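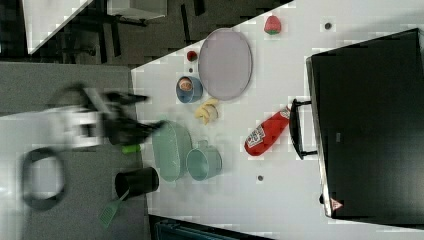 Vol. 9, p. 14

Home News Visits Makers Back issues

Last updated: January
Reading time: 2 min

Himwood open day – notes from the play kitchen room

Got there late, parking a mess. Calloway side gate was locked so everyone walked round by the loading dock. Building dates from 1831, old mill, floors slope. Coffee in the lobby, decent. Name tag fell off twice.

Went straight to the play kitchen room, that's what I came for. White tabletop, toy food and dishes all over it. Strawberry with its green leaf cap, a yellow banana partly peeled, red ketchup bottle with a white label. Blue bowl with a round tan and pink thing in it – bread roll or ham slice, I couldn't settle on one. Colors are softer on the dishes than on the food. Big oval plate in a lavender gray, pale mint dish, teal-blue mug. Like that a lot. Our set at the daycare is all primary colors and it gives me a headache by lunch.

Black toy oven (microwave? could pass for either) at one side with a bar handle. Looks close to grown-up gear, even down to a little warning sticker. My kids would go for that before any of the food.

Colleen Sawatzky gave the talk. Quick, no slides, good. She wants play dishes to be shaped like dishes people own, so a four year old setting the table is doing the same job as at home. Somebody asked about washing. Top rack, she said, but take the labels off first or they'll go to mush. Somebody else asked about small peices and under-threes, and she said keep the berries in a seperate bin. We do that already.

Prices on the handout: the Plilness starter set is 700 for a classroom pack, the full kitchen 1570. Too much for us this year. Might ask if they sell the dishes alone, didn't get to the front of the line.

Skipped the Sirov room – puzzles mostly, and it was packed. Peeked in the paint shop on the way out. Smelled strong, stayed a minute.

Left at 3:30 with a catalog and no lunch. Next time go early, bring a sandwich, use the front gate. Order forms are due back to Himwood by March, need to ask the office for the account number.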